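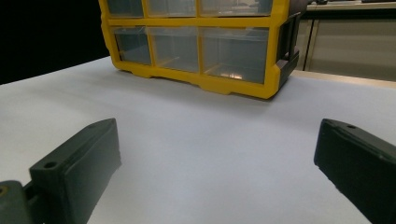 Drawer organizer and gripper fingers.

Recording demonstrations with the hand-held gripper: frequently asked questions

Which tasks can be recorded by hand?
Anything one person can do with two fingers and a reachable work surface. Opening a drawer, placing a part and closing a drawer are supported in the Gorner task library. Tasks that need twisting force should be recorded by remote control on the Riviere arm.

How many demonstrations does a drawer task need?
Plan on 90 per drawer size. A narrow drawer and a wide drawer are separate tasks in Flestari and should not be mixed in one session.

How long should one demonstration take?
About 5 seconds for a single drawer. Move at an even speed. Pauses longer than 2 seconds are trimmed at import, which can split a recording into two.

Can I move the organizer between recordings?
Yes. Shift or rotate it slightly after every third recording. Keep the drawer fronts in view at the start.

Do transparent drawers cause problems?
Sometimes. Reflections on clear fronts can be mistaken for contents. Turn off direct spotlights and use diffuse room light.

What if I miss the drawer on the first try?
Keep recording if you recover within the same motion, and tag the file "retry". Discard it if the organizer tips or the fingers leave the view.

Can I combine hand and remote recordings?
Yes, from Flestari version 3 onward. Both sets must use the same finger type. Select "mixed source" before training.

Where do I send failed imports?
Upload the session log to the Ladstead support portal. Logs are reviewed every Wednesday.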